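Two-arm table clearing build, page 6

gqli_shop
Back again with the garage build. Both arms are on the table now and I finally got the Flulasow driver to stop dropping the left one every time I bump the hub. Goal is the same as in January: trash in one place, dishes in the rack, rice left alone (ha). I'm at 142 attempts logged and the wrappers still beat me more than the cups do. Head view first, then the wrist view. 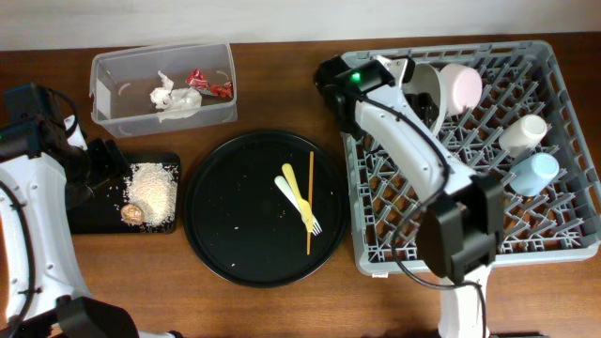
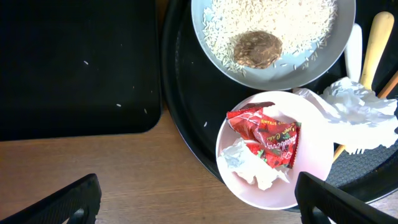 Page 6 of 9

pegboardpat
Love it!! Why real rice though? I'd go with dried beans or beads, you're going to be finding grains in your bearings until you retire.

gqli_shop
Beads roll too much. Rice sits in a pile and it's cheap. I did buy a handheld vacuum.

Junhao Song
I think you're fighting the wrong problem. Shiny red wrapper plus a wrist camera that close, you'll get glare no matter how long you train. Put a diffuser over the lamp and try again before you collect another 3000 frames.

wobblejoint
Disagree with Junhao, sorry. We had the same thing on our Pletier arms at the Vistcombe workshop and the light made no difference at all. It was finger width. Crumpled stuff squishes out sideways when you close on it. Soft pads, ten minutes with scissors, done.

Junhao Song
Your wrappers were matte, I remember that thread. Do the lamp first, it costs nothing.

pegboardpat
Can I ask about the cable on the right arm? The way it loops down by the table would make me nervous with a rack full of cups that close.

gqli_shop
Yeah I know, I've got sleeves on order, 190 mm ones. The 128s I had were too short past the elbow. Will try lamp AND pads, but one at a time so I know which of you to thank. Anyone running the Wei firmware on two arms at once?

wobblejoint
Tried it, went back. Homing was weird on the second arm.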